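Chapter 2
Who Keeps a Workplace Safe?

Welcome to one of my favorite parts of the book! In Chapter 1 we met the Drekstead mill and its 286 workers. Now we get to ask who was looking out for them, and the answer takes in far more people than the one with "safety" on the office door. 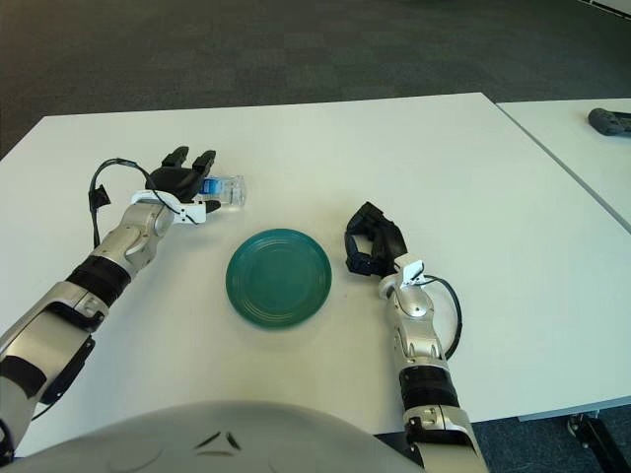
Take Océane Ouellet, who started on the packing line at Urquhart and later ran safety for the whole plant. In her first year she read 439 old incident reports, every one of them, and found that 151 described a near miss — a slip, a dropped load, a guard left open — where no one had been hurt. Those reports had been filed and forgotten. She thought they were gold, and so do I.

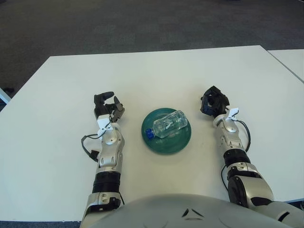

Near misses will come up again and again in this chapter. We'll look at how they get reported, why people sometimes keep quiet, and what a supervisor can do with a report by the end of the same shift. Keep a notebook handy, and jot down any close calls you remember from your own jobs (summer jobs count!). You'll need them for the Starlow case in Section 2.3.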